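Washing and Drying Dark Knits Without Fading or Pilling

14 shares | 3 comments

Dark cotton jersey and sweatshirt knits lose their looks in two ways. Dye leaves the fiber in hot water, and short fibers work loose and tangle into pills. Both are driven by heat, friction and time in the machine, and all three can be cut.

Turn each piece inside out and close any zippers. Wash cold on a short cycle with liquid detergent. Powder that has not fully dissolved leaves pale streaks in the folds. Fill the drum no more than two-thirds – a packed load rubs harder and rinses badly.
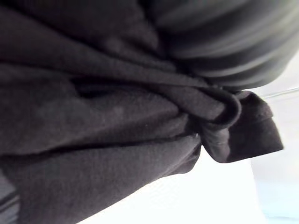 Dark knit with faint pilling along the raised folds.

Remove pills with the fabric flat and under light tension. A battery shaver with a guard is safest on jersey. A pumice block suits heavier fleece but will thin a light knit. Work in one direction and stop at the seams, where the blade can catch the stitching.

Softener is best left out. It coats the fiber, holds lint and makes ribbed cuffs slow to recover. If a garment feels stiff, add half a cup of white vinegar to the rinse.

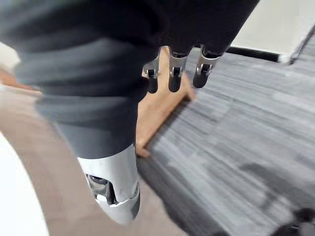 Drying

Spin at a medium setting and take the load out promptly. Shake each piece once, pull the side seams straight and lay it over a rack. Hanging a heavy wet knit by the shoulders stretches it lengthwise, and the shape rarely comes back fully. Keep the rack out of direct sun.

If a dryer must be used, set it low for 10 minutes to relax the creases, then finish on the rack. Clean the lint screen before and after.

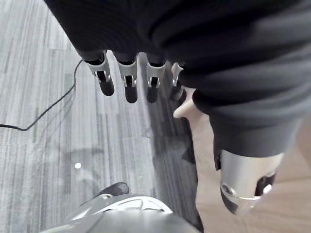
By the Drundico Home Care Desk
January 15, 2021

Ribbed sections need separate attention. Press them from the inside through a damp cloth with the iron on low, lifting and setting it down. Sliding the iron opens the ribs and leaves a shine on dark colors.

Store knits folded, with the heaviest at the bottom of the stack.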